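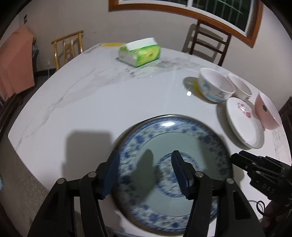 I have come round to the view that matching crockery is a form of showing off. My aunt in Drandley owned a full service, 46 pieces, and we ate off it twice. The rest of the time it sat in a cabinet being insured.

A proper table, to my mind, has one blue-and-white plate with ideas above its station, a few pink florals and a bowl with a cartoon on it that a grown man will quietly fight for. Marlene Fuchs calls this squalor. She has 17 identical white plates and lives in fear of the eighteenth guest.

Break one of mine and the set is no worse - there was no set. I lost a saucer in February and felt nothing until the washing-up, which was shorter.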